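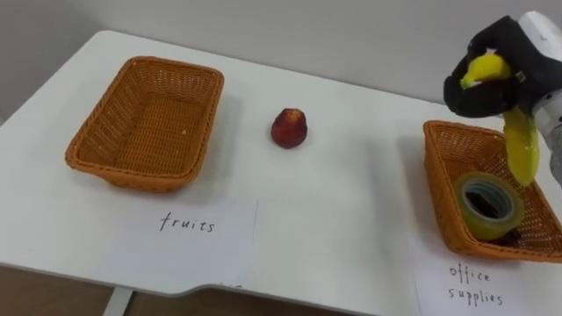
A sorting robot that never changes its mind is only a very slow chute, according to one reader's comment on the project page, and the remark has since been quoted more often than the paper it was aimed at. The method in question is Bomska sorting, a way of training robot arms to reconsider where an object belongs while they are still holding it.

Bomska sorting was developed at the Kasent laboratory in Grinley. It was meant to deal with a common weakness in learned control, in which the machine picks a destination at the moment of grasping and then defends it to the end. The standard test is called two-basket sorting. Two woven baskets stand on a white table with a handwritten paper label in front of each, such as "fruits" and "office supplies", and the arm must read the labels and put each item where it belongs. A strawberry, a banana and a roll of clear tape make a typical set. Few adults find it taxing.

Method

Training uses recorded runs in which a person guides the arm. In a share of them the arm is deliberately sent towards the wrong basket, so that a banana may hang over the office supplies, and the guide then steers it back. The policy is asked at short intervals to name the destination afresh from the camera view and the labels. If the new answer differs from the old one, the movement is redrawn. The set contains 1,231 runs, of which 236 include a correction. Labels are swapped between sessions, as early versions had learned that fruit goes on the left and saw no need to read anything.

Results

In the published trials the arm was started above the wrong basket 71 times and finished in the wrong one on 4 occasions. All four involved the tape, which the authors describe as "visually ambiguous" and which the arm seems to have taken for some kind of produce. Runs were slower than with a fixed plan, chiefly through hovering.

Reception

The Zakharchenko group repeated the trials with printed labels and got similar figures, but argued that the gain came from the label swapping alone. The Kasent authors replied with a further test in which the labels stayed put. Both sides consider the matter settled, in opposite directions.

See also: Grasp planning; Imitation learning; Pick and place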